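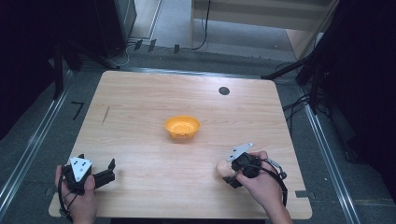
Station 2, handheld gripper demonstration: table, bowl and both grippers at the operator position.

CLUSNESS AUTOMATION CENTER
Open Day Safety Inspection Checklist
Area: Demonstration Hall, Stations 1 to 4
Event: July open day
Inspection started: 7:40 a.m.
Completed by: Site Safety Office
Copies to: Events Office; Hundbridge facilities desk; Prokberg technical lead

Ratings used on this form
S = Satisfactory
A = Action required before doors open
M = Monitor during the event
N/A = Does not apply to this area

This form covers the demonstration hall only. The lobby, loading dock and upstairs classrooms are recorded on separate forms. Items rated A must be signed off by the Site Safety Office before visitors are admitted.

SECTION 1. ACCESS AND EXITS

1.1 Main hall doors open fully and are not propped. S
1.2 Exit signs lit at both ends of the hall. S
1.3 Route to rear exit clear to full width. A
Comment: Folding chairs for the noon talk were stacked against the rear exit. Minimum clear width is 1,120 mm and the stack reduced it. Chairs to be moved to the Lã room. Rechecked at 8:25 a.m. and clear.
1.4 Posted occupancy limit displayed at entrance. S
Comment: Limit for the hall during demonstrations is 80 persons, staff included. Door staff have the counter from last year; battery replaced.
1.5 Step-free route from lobby to all stations. S
Comment: The ramp at Station 4 has been repositioned. The edge strip is secure.

SECTION 2. FLOOR AND WALKWAYS

2.1 Carpet flat, no lifted seams in public areas. S
2.2 Visitor walkway marked between stations. M
Comment: Tape was laid the evening before. One length near Station 3 is already curling. Floor staff to press down or replace at each hourly round.
2.3 Stand and tripod legs outside the visitor walkway. M
Comment: Station 2 has dark tripod stands on both sides of the frame, and at least one has legs spread well out over the floor. They are difficult to see against the shadowed areas at the sides of the station. Add high-visibility tape to the lower legs and keep the rope line outside them.
2.4 Existing floor marks at stations left in place. S
Comment: The black L-shaped mark on the carpet to the left of the Station 2 table is not to be removed or covered by cleaning staff. The Prokberg team has asked that the same apply to all marks inside the frame.

SECTION 3. STATION 2, HANDHELD GRIPPER DEMONSTRATION

3.1 Work table stable and level. S
Comment: No movement under hand pressure at any corner.
3.2 Table surface clean and free of items not used in the demonstration. S
Comment: The yellow bowl is the only object to be handled at this station. No drinks, badges or handouts on the table. The thin dark streak on the left part of the top was examined and is a surface mark only.
3.3 Opening in table top presents no snag or finger hazard. M
Comment: Round dark gray hole or grommet toward the back right. Edges are smooth. Children taking part must be accompanied by an adult and should be directed to work near the middle of the table.
3.4 Metal frame secure, no exposed sharp ends. A
Comment: One rail end on the visitor side was found without a cap. Cap fitted at 8:10 a.m. Remaining ends checked by hand.
3.5 Handheld grippers inspected, jaws open and close freely. S
Comment: Both units tried by station staff. Visitors are to be told to keep fingers on the grip and away from the jaw. The two units should not be brought together jaw to jaw.
3.6 Marker plates on grippers firmly attached and undamaged. S
Comment: White triangular plates with black dots. Visitors should not hold the units by the plates. Wipe with a dry cloth only.
3.7 Gripper cables long enough for normal use without strain. M
Comment: The cable on the left unit loops down over the front left edge of the table, on the side where the operator stands. This is accepted for seated or standing use by one person. The operator must not step away from the table with a unit in hand. The right unit has a small connector on its cable; staff to confirm that it is seated at each change of visitor.
3.8 Cable bundles outside the table area secured. A
Comment: Black cables near the right rail and a white cable curled on the floor under the equipment at left. Both to be gathered and tied back from the operator position. Rechecked at 8:30 a.m. and accepted.
3.9 Cable dropping from overhead has no loose loop within reach. S
3.10 One operator at the table at any time. M
Comment: Observers remain behind the rope line, set 600 mm from the frame. A second staff member is required at this station from 11:00 a.m., when school groups arrive.

SECTION 4. STATIONS 1, 3 AND 4

4.1 Station 1, palletizing cell: interlocked gate tested. S
Comment: Gate opened during slow cycle, arm stopped. Test repeated with the second key.
4.2 Station 1, emergency stop reachable from visitor side. S
4.3 Station 3, mobile cart: speed limited to 300 mm per second. S
Comment: Setting confirmed on the cart display by the Hundbridge operator. The setting menu is locked.
4.4 Station 3, cart route separated from walkway by barrier. A
Comment: Barrier delivered one section short. Until the missing section is in place the cart is to remain parked. Still open at the time of this report.
4.5 Station 4, inspection camera display: lamps guarded. S
4.6 Station 4, power strips not linked together. A
Comment: Two strips linked behind the display. Separated and rechecked at 8:35 a.m.

SECTION 5. STAFFING AND BRIEFING

5.1 All station staff have attended the safety briefing. M
Comment: Afternoon staff will be briefed at 12:30 p.m. No one is to take over a station before the briefing.
5.2 First aid kit present and complete. S
Comment: Kept at the registration desk. Adhesive bandages restocked.
5.3 Hand sanitizer available at handling stations. S
Comment: Place at the rope line and keep off the work tables.
5.4 Incident forms available at registration desk. S

OPEN ITEMS AT CLOSE OF INSPECTION
4.4 Barrier section, Station 3. Assigned to Hundbridge facilities desk. Cart out of service until signed off.
2.3 High-visibility tape on tripod legs, Station 2. Assigned to Events Office, due before doors open.

Result: Hall approved for opening with the restrictions listed above.
Next scheduled check: 12:45 p.m., Sections 2 and 3 only.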